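Jilau wants a license for every crypto wallet. The details are thin

Officials in Jilau have published a draft rule that would put every seller of digital coins under a single licensing office, and they would like the public to believe the hard part is done. The draft runs to 401 paragraphs. A large share of them define words.

The core of it is simple enough. Any business that holds, swaps or sells digital coins for customers would need a license, would have to keep customer money apart from its own, and would have to report large transfers within 40 hours. Firms already in business would get until June to apply. After that, in the words of the draft, they "shall cease to serve residents."

How the office would know who is serving residents is left for later. Most of the trading done in Jilau goes through websites based somewhere else, and a firm with no desk, no staff and no bank account in the territory has little to fear from a letter. The draft says the office may "request cooperation" from foreign regulators. It does not say what happens when the request goes unanswered, as such requests often do.

Supporters at the finance office point to Pleltus, the local exchange that froze withdrawals last winter and left customers staring at balances they could not touch. A license, they say, would have caught the problem early. Maybe. Pleltus was already registered as a payments company and already filing yearly accounts. Those accounts were late two years running, and no one appears to have picked up the phone. A new form would have landed on the same desk.

The money behind the plan deserves a closer look too. The licensing office is to start with a staff of 20, which includes the front counter. It would be expected to review applications, inspect firms, handle complaints and run a public warning list. Fees from license holders are supposed to cover the cost from the second year on, an arrangement that gives the regulator a plain interest in having plenty of firms to regulate.

Bremisum, the largest exchange with an actual address in Jilau, has welcomed the draft warmly. The company called it "a grown-up step" in a statement and said it was ready to apply on the first day. It would be. The application fee is the same for a large firm as for a two-person shop, and the requirement to keep a full-time compliance officer would barely show up in Bremisum's payroll. Smaller rivals may find that the rule meant to protect customers leaves those customers with one place to go. 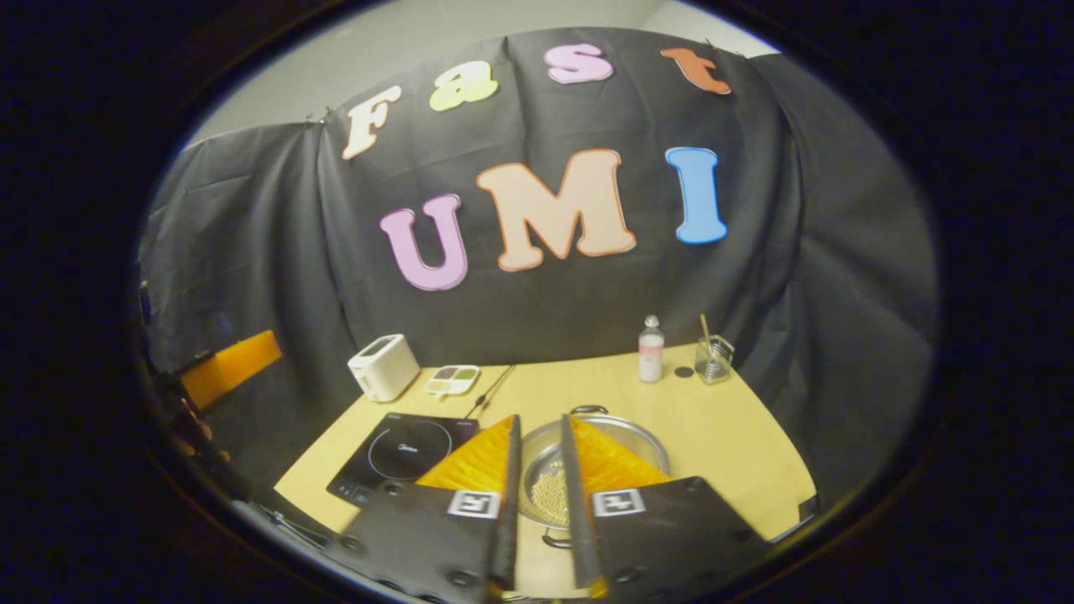 What the draft leaves out

Coins tied to the value of regular money get a single page. These are the ones people in Jilau use to send wages home, and the ones that can do the most damage if the promised reserves are missing. The draft asks issuers to hold "adequate" assets. It does not define adequate, which is odd in a document that spends half a page defining "customer."

There is also nothing on advertising. Posters promising monthly returns of 2 percent are still up at bus stops, and under the draft they could stay up, provided the firm named on them has filed its papers.

The policy group Ertürk, which has followed the issue longer than most, said in a written comment that the plan was "better than the nothing we have," then listed its objections over several pages. Its main worry is that a license will be read as a seal of approval. People who would have thought twice about an unregulated exchange may hand over their savings to a licensed one, on the belief that somebody in an office has checked the books. With the staff proposed, that belief would be hard to justify.

The finance office said it would answer detailed questions once the comment period closes. Asked whether the Pleltus customers would get any money back under the new rule, it said the draft "looks forward." Comments can be sent in writing until 5 p.m. on the last day of the month, and the office has not said whether it will publish them.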